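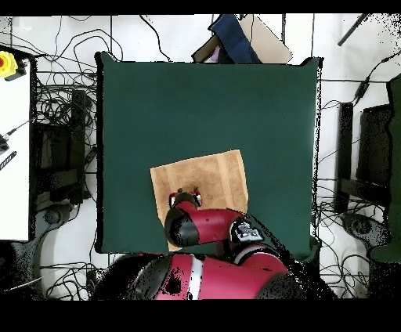 Red arm over the cardboard, green mat station

From: Karine Sandhu
To: Hudo regional list
Date: 25 April 2020
Subject: Re: [hudo] anyone going to the Sunimano demo?

Yes, went. Quick notes while I still have them, typing between two other things so forgive the spelling.

> Is anybody near Ruchti planning to see the Sunimano
> demo? I can't make the drive but we are looking at
> flat-material handling for the sorting bench and I would
> love to know (a) does it pick up cardboard without
> chewing the edges, (b) how much floor does it eat,
> (c) is it worth sending someone to the August one.
> Also whether they let you ask for your own material.

Taking those out of order.

(b) first. More floor than the flyer says. The arm and mat by themselves would fit on our old packing table, no problem. It's everything else. Stands on both sides, black cables all over the floor, and you do have to watch your feet. I asked if that was the demo or the product and got "a bit of both". So plan for cable covers, and don't trust the drawing in the Fastetska brochure, it shows one neat line going off to the wall.

(a) Cardboard. That's the job in the photo, gripper right down by the sheet, two little white fingertip pads. Small gripper, smaller than I expected from the video. They ran it 10 times while I was there and I'd call it decent. Two misses, both on a sheet with a curl in it. Edges looked fine to me afterward but I only handled 3 sheets and they were plain brown, no print. If your stuff is coated I would not assume anything. Slow, too. Slower than your bench person by a good bit — they said speed was turned down for visitors, could be true.

Cloth was on the program as well but I had to leave for the train before they got to it. Sorry. If anyone stayed for the second half please post.

E-stop is a yellow box with a red button, sitting on the white panel to the left of the mat. Fine for a right hander standing at the front?? I wasn't sure. I'd want one on the other side as well and said so, they wrote it down.

Own material: yes, but tell them ahead. One guy turned up with a bag of samples and they were polite about it but no. Email the week before, flat pieces only.

Price: the only figure I got was 3,259 for the service contract, per year, and I did not get a straight answer on whether that includes the gripper pads. Pads wear. Ask. The arm itself they will only quote after a site visit, wich is annoying when you are just trying to fill in a budget line.

(c) August — I'd send someone if they bring your actual board and have time to stay for the whole thing. Not for a general look around. Parking is bad, use the lot behind the bakery, entrance is the side door and the sign is tiny.

I have the handout (two pages, mostly photos), can scan it if people want. Not tonight tho.

Karine

--
Hudo regional list. To stop getting these, reply with "remove" in the subject.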